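제3장 손잡이와 쥐는 힘

학습 목표
손이 물건을 쥐는 두 가지 기본 방식을 구별한다.
손잡이의 굵기, 길이, 방향이 손목 자세에 주는 영향을 설명한다.
간단한 관찰 기록표를 만들어 주변의 도구를 비교한다.

3.1 들어가며

부엌칼, 드라이버, 우산, 냄비, 가위에는 모두 손잡이가 있다. 모양은 제각각이지만 맡은 일은 같다. 사람의 손에서 나온 힘을 도구의 끝으로 옮기는 것이다. 손잡이가 손에 맞지 않으면 같은 작업에 더 큰 힘이 들고, 오래 쓰면 손목과 팔꿈치에 부담이 쌓인다.

2장에서 우리는 앉은 자세와 작업대의 높이를 다루었다. 이 장에서는 범위를 좁혀 손과 도구가 만나는 부분을 살펴본다. 해부학 용어는 꼭 필요한 것만 쓰며, 뼈와 근육의 이름은 책 뒤의 부록에 따로 정리해 두었다.

손으로 쥐는 동작은 크게 힘쥐기와 정밀쥐기로 나눈다. 힘쥐기는 손가락과 손바닥 전체로 물건을 감싸는 방식이다. 망치를 휘두르거나 무거운 가방을 들 때 쓴다. 정밀쥐기는 엄지와 다른 손가락의 끝으로 물건을 집는 방식이다. 바늘에 실을 꿰거나 연필을 쥘 때가 그렇다. 정밀쥐기로 낼 수 있는 힘은 힘쥐기보다 훨씬 작지만 방향을 미세하게 조절하기 쉽다.

실제 작업에서는 두 방식이 자주 섞인다. 병뚜껑을 열 때를 떠올려 보자. 처음에는 손바닥까지 붙여 세게 돌리고, 뚜껑이 헐거워지면 손가락 끝만으로 돌린다. 한 가지 동작 안에서도 손은 필요한 힘에 따라 모양을 바꾼다.

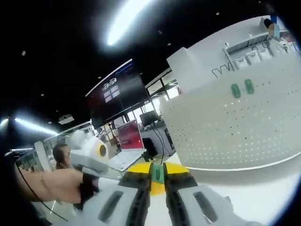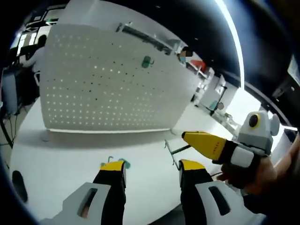
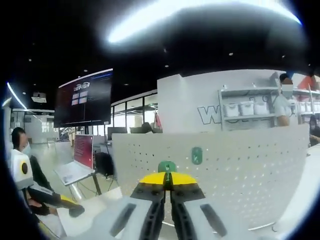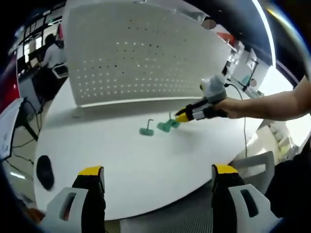
손잡이를 설계할 때 가장 먼저 정하는 것은 굵기이다. 너무 가늘면 손가락 끝이 손바닥을 누르게 되고, 너무 굵으면 손가락이 충분히 감기지 않아 힘이 빠진다. 다음으로 정하는 것은 방향이다. 탁자 위의 작은 물건을 다룰 때 도구의 끝은 대개 비스듬히 아래를 향한다. 네 번째 사진에서도 오른손에 쥔 도구의 노란 끝이 탁자 가운데 쪽으로 비스듬히 내려가 청록색 물건에 닿아 있다. 이런 작업에서 손잡이가 도구의 끝과 일직선이면 손목을 꺾어야 하는 경우가 많다. 손잡이에 각도를 주면 손목을 곧게 둔 채로 같은 지점에 닿을 수 있다. 다만 알맞은 각도는 작업면의 높이에 따라 달라지므로, 선 자세와 앉은 자세를 따로 시험해야 한다.

3.2 손목의 중립 자세

팔을 몸 옆에 편하게 늘어뜨리면 손등과 아래팔이 거의 곧게 이어진다. 이것을 손목의 중립 자세라고 한다. 손목이 이 자세에서 멀어질수록 쥐는 힘은 줄어든다. 손가락을 굽히는 힘줄이 손목을 지나가기 때문이다. 손목을 손바닥 쪽으로 끝까지 굽힌 다음 주먹을 쥐어 보면 차이를 쉽게 느낄 수 있다.

정원용 가위를 만드는 회사 갤러거(Gallagher)의 설계 담당자 네르미나 델리치(Nermina Delić)는 시제품 손잡이를 깎을 때 치수보다 손목의 각도를 먼저 기록한다. 사용자마다 손의 크기가 다르므로 길이 하나로는 편안함을 비교하기 어렵다는 이유에서이다. 그가 참여한 가위 프린디아(Prindia)는 손잡이 길이가 같은 두 모델로 나왔고, 날과 손잡이가 이루는 각도만 서로 다르다. 낮은 화단에는 각도가 큰 쪽을, 눈높이의 가지에는 곧은 쪽을 쓰도록 안내한다.

3.3 표면과 마찰

손잡이가 미끄러우면 사람은 필요 이상으로 세게 쥔다. 표면에 홈을 파거나 부드러운 재료를 씌우면 마찰이 커져 쥐는 힘을 줄일 수 있다. 그러나 홈이 깊고 간격이 넓으면 손의 크기가 다른 사람에게는 오히려 불편하다. 손가락 자리를 미리 파 놓은 손잡이가 모두에게 잘 맞지 않는 것도 같은 까닭이다. 장갑을 끼는 작업이라면 맨손으로 시험한 결과를 그대로 쓸 수 없다.

관찰 활동

집이나 학교에서 손잡이가 있는 도구를 두 가지 고른다. 각각 30초 동안 평소처럼 사용한 뒤 아래 항목을 공책에 적는다.

도구의 이름과 쓰임
손잡이의 굵기(밀리미터)
힘쥐기와 정밀쥐기 중 주로 쓴 방식
손목이 꺾이는 방향
사용한 뒤 눌린 자국이 남은 곳

굵기는 손잡이의 가운데에서 잰다. 단면이 타원이면 긴 쪽과 짧은 쪽을 모두 적는다. 27밀리미터와 같이 숫자와 단위를 함께 쓰고, 짝과 도구를 바꾸어 같은 활동을 되풀이한다. 두 사람의 기록이 다르면 손의 길이도 재어 옆에 적어 둔다. 이 기록표는 3.4절에서 손의 크기와 손잡이 굵기의 관계를 그래프로 나타낼 때 다시 사용한다.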